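Workshop Tips: Good Practice for Hand-Held Grippers and Small Arms on a Home Bench
Roman Sobczak
Updated 7 October 2024

These tips apply to two-finger grippers, hand-held or arm-mounted, used on a table or bench for picking up ordinary household goods. They do not replace the manual supplied with the tool. Where the manual sets a lower limit than the one given here, the manual applies.
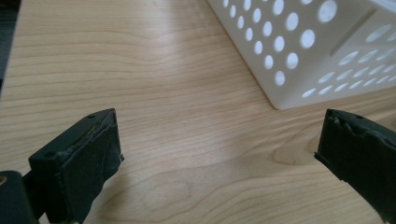 Most trouble with small grippers starts at the contact surface. The motor and the linkage usually outlast several sets of pads, and a worn pad changes the grip long before it fails. Treat the pads as a wearing part, keep spares, and write down when they are changed.

Pads and fingertips

Inspect both fingers before each session, under a bench lamp held low to one side. Look at the inner edge first. Replace the pad if the edge is ragged, if pieces are missing, or if the soft layer has begun to lift from the rigid finger.

Replace pads in pairs. A new pad facing a worn one closes off center and turns the object in the grip. Loads recorded with mismatched pads should be thrown out.

Dust and loose fibers collect where the soft layer meets the finger body. Brush them off dry, then wipe with a lint-free cloth barely dampened with water. Solvents attack many foams and adhesives and should be kept away unless the pad maker lists them as safe. Let the pad dry fully with the fingers open.

Do not trim a torn pad with a knife to get one more day out of it. The cut edge tears again, usually deeper. For glued pads, scrape the old adhesive off completely and press the new pad under a light clamp for the time printed on the adhesive. I use Clivano pads cut from sheet, and the backing film has to come off in one piece or it leaves a ridge.

Fasteners

Check the finger screws by hand at the start of the day and with a driver after every 200 cycles. Use the torque value in the manual. If a screw keeps backing out, clean the thread and apply a removable thread locker. Permanent grades will strip the head at the next finger change.

Open mounting holes in the fingers should be blown clear before anything is bolted to them. Grit in the hole will seat the screw at an angle.

Setting the grip force

Set force by the weakest object in the batch. Thin-walled plastic goods such as perforated baskets and bins flex between the holes, so take hold at a corner or a rib where possible. Start at the lowest setting that closes the fingers and raise it in small steps. Stop when the object can be lifted and held without creeping.

Never test grip force on your own hand. Use a scrap of foam or a spring scale.

The working surface

Clear the table of everything that is not part of the job. Screws, blades and loose cable ties go in a lidded tin off the bench.

Finished wood is a good surface for light goods, but it marks easily. Set the lowest finger position so that the tips stop short of the top. On an arm, enter this as a software limit and confirm it with a sheet of card: the card should slide freely under both tips at the bottom of travel.

A glossy finish throws back a band of light that can hide the edge of a pale object from a camera. Move the lamp before changing the camera settings. Two weak lamps from opposite sides work better than one strong one overhead. If the glare remains, lay down a matte mat and tape all four corners flat.

Keep one bench layout per task and note it on a card. Mark the usual position of bins with low-tack tape, and lift the tape at the end of the day so that it does not pull the finish.

People and power

Switch off and disconnect before touching the pads, the fasteners or the inside of the housing. This applies to battery tools as well. A closed gripper can hold spring load after the power is gone, so open it fully before switching off.

With an arm, mark the full reach on the floor and keep out of it while power is on. The stop button belongs within reach of the person watching, on the side away from the arm. Press it once at the start of each session, with the arm moving slowly, to confirm that it works.

Tie back hair, roll up sleeves and take off rings. Route cables behind the bench.

Service intervals

Every session: pads, finger screws by hand, stop button.
Every 100 cycles: brush the pads, wipe the fingertips.
Every 200 cycles: finger screws with a driver.
Every 2000 cycles: replace both pads regardless of condition, check the linkage for play, inspect the cable at the strain relief.

The 2000 figure is a ceiling. Rough or sharp-edged goods shorten pad life a great deal. On my Truvby unit one set was finished at 193 cycles after a run of perforated metal trays, with the damage confined to the lower tip of one finger.

The log

A paper notebook is enough. Enter the date, the cycle count, the force setting, the pad set in use and anything that slipped. Number each pad set on the back before fitting. In August I moved to a printed sheet on a clipboard - one line per session - and it is easier to keep up with greasy hands.

Store spare pads flat in a closed bag, out of sunlight, with nothing heavy on top.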